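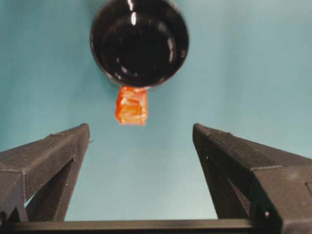
How many demos do you need before a wrist-camera policy is worth testing?

Fewer than most people collect. We run a first test at 59 and decide from there whether to record more.

OK so these are my notes on the short-batch method, typed up because Natanael keeps getting asked for them. Assumes you already have teleop working and a small camera on the wrist. If you don't, do the Udus setup page first and come back.

The idea — record a small batch, train, watch where it fails, then record only the failures. Repeat. Sveva Marchetti started doing it this way at Birnavside and we coppied it more or less whole.

What you need
One background color for the entire batch. Ours is teal, yours can be whatever, just don't swap halfway.
A dark container and a small item.
Fingers you won't touch until the batch is done.
A notebook. Paper is fine.

Step 1. Fix the start pose
Pick one joint position and save it. Every demo starts there. Check the wrist view at the start pose before you record anything — both fingertips need to be in view and stay in view. If the camera slipped in its clamp, fix it now. You can't fix it later in software, I tried.

Step 2. Vary the item, not the rest
Move the small item a bit each time. Near the container, far from it, left, right. Keep the lights the same for batch one. Glossy containers are a pain here, the highlights slide around when the wrist moves and the policy will happily learn the highlight. Leave the glossy one in anyway, but shoot it from more than one height.

Step 3. Record slow
Slower than feels natural. Pause a beat before closing and again before lifting. Taras Kushnir's rule was two pauses per demo and I've kept it. Throw out anything where you bumped the container and recovered — recoveries get their own batch, see step 6.

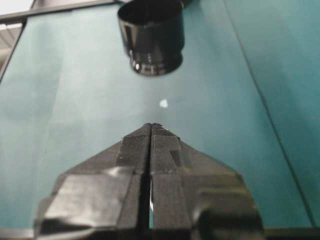

Step 4. Write down the finger setup
Printed bare, taped, padded, whatever it is. Tape changes the grip and it changes how the fingertips look to the camera, so a policy trained on one will act odd on the other. Label the batch with it. Retaping counts as a new setup, even same roll same person.

Step 5. Train short
3,000 steps. Don't sit there tuning. At this stage you want a policy that's bad in a readable way. Ours usually goes to the right area and then closes early, or hovers. Hovering mostly means your demos had mixed pause lengths, go back and trim.

Step 6. Run it and sort the failures
Up to two hours of rollouts, one person on the stop button, one writing. Three piles:
missed the item
got it, lost it
never commited to a grasp
Biggest pile wins. Record the next batch from those exact start positions, including the recoveries you left out before. Mix with batch one, retrain from scratch. Fine-tuning on only the new stuff made it forget the easy cases for us, Mirela Toledo saw the same on the Seixas arm.

Things that bit me
Auto exposure. Turn it off. Dark objects push it all over the place.
Timestamps drifting between camera and joints. Plot both for one demo and look.
Testing at 4 pm with sun on the table after recording all morning. Blinds.

Config file and the Grundley version of the rollout script are in the shared folder. Script needs the old calibration format, will update it when I get a minute.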